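Husmont is a contract packaging and shelf-life testing company serving small and mid-size makers of dry foods. The company works with breakfast cereal, crackers, dried fruit, baking mixes, and loose tea. It does not handle refrigerated or frozen goods, liquids, or anything that requires a retort process.

## What we do

The work falls under two headings, packing and testing. Most customers use both, and a customer may use either one alone.

Packing covers filling, sealing, cartoning, and case packing from bulk product supplied by the customer. The minimum run is 300 cases per item. Below that figure the changeover time exceeds the running time, and the unit price stops making sense for the customer.

Testing covers moisture, water activity, seal strength, carton compression, and storage trials under controlled temperature and humidity. Results are issued as a written report with the raw readings attached. A customer who only wants a pass or fail statement can have one, but the readings are included anyway.

## Sites

Husmont operates two sites.

**Plultstead** is the packing plant and the registered office. It has the filling lines, the carton store, the finished goods warehouse, and the loading docks. Bulk product is received on the north side and finished cases leave on the south side. Allergen-containing product is run at the end of the production day, followed by a full wet or dry clean depending on the line. Swab results are held with the batch record.

**Amance** is the laboratory. It was set up in a former seed store, chosen for its thick walls and steady indoor temperature. The storage rooms are held at fixed conditions and logged continuously. The log is checked each morning at 7:30 and any excursion is reported to the customers whose samples were in the room at the time, whether or not the excursion is thought to matter.

## Materials

Most dry food cartons are made from coated recycled board or from solid bleached board. Recycled board costs less and is suitable for product held in an inner bag. Solid bleached board has a cleaner print surface and holds a crease better at low weights, so it is often specified for small cartons.

The inner bag does most of the work of keeping moisture out. A carton gives shape, stacking strength, and a place for the label. Customers who want to remove the inner bag should expect a shorter date code unless the board has a barrier coating, and some barrier coatings make the carton harder to recycle. We will quote either construction and will run a storage trial on both if asked.

Inks and adhesives are bought against a written specification. Changes by a supplier must be notified before delivery. A delivery that arrives with an unannounced change is held until the customer has agreed to its use.

## The Somogyi method

Our standard storage trial is known in the company as the Somogyi method, after the project under which it was written. It replaced a set of older procedures that gave different answers depending on which product they were applied to.

The method has four stages:

1. Measure the product as received: moisture, water activity, and texture.
2. Pack it in the proposed construction on production equipment. Hand-sealed bags are not accepted for a full trial.
3. Store sealed packs at two conditions, one close to normal retail storage and one warmer and more humid.
4. Withdraw packs at set intervals and repeat the first measurements, along with a seal check on every pack opened.

The reference file now holds 1,492 completed trials. Of these, 947 are for cereal and cereal-based products, and those are the product types for which our date code estimates are the most dependable. Estimates for dried fruit carry a wider margin. The sugar and acid content varies from one harvest to the next, and a trial on one crop does not always carry over.

## Small formats

Single-serve cartons take up a growing share of the work at Plultstead. They are sold individually, in assortment packs, and to hotels, schools, and hospitals.

A small carton has more surface for each ounce of product than a family-size carton, so the same bag film lets in proportionally more moisture. A date code worked out for the large size should not be copied to the small one. We ask for a separate trial on each size, even where the recipe, film, and board are identical. 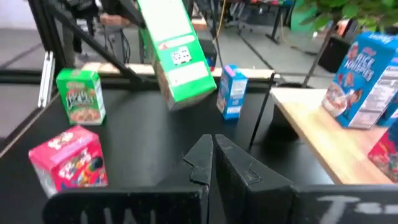
Assortment packs add a further point. The date printed on the outer wrap has to be the earliest date of any carton inside it. Customers who pack fruit-containing and plain cereals together often find that one recipe sets the date for the entire pack. Moving that recipe to a heavier film is usually cheaper than accepting the shorter date across the range.

## Quality and records

Batch records are kept for the declared life of the product plus 2 years. Retained samples are kept until the date code expires. Customers may inspect either by arrangement, and may visit during their own production runs without prior approval beyond the usual hygiene briefing.

Complaints are logged on the day they are received. The first reply states what records have been pulled and when a full answer will follow.

## Working with us

Send a product description, the target pack weight, the expected annual volume, and any existing test data to the Plultstead office. Testing inquiries are passed to Amance. The plant closes for annual maintenance in January, and orders needed in that month should be placed before the December cutoff shown on the price list.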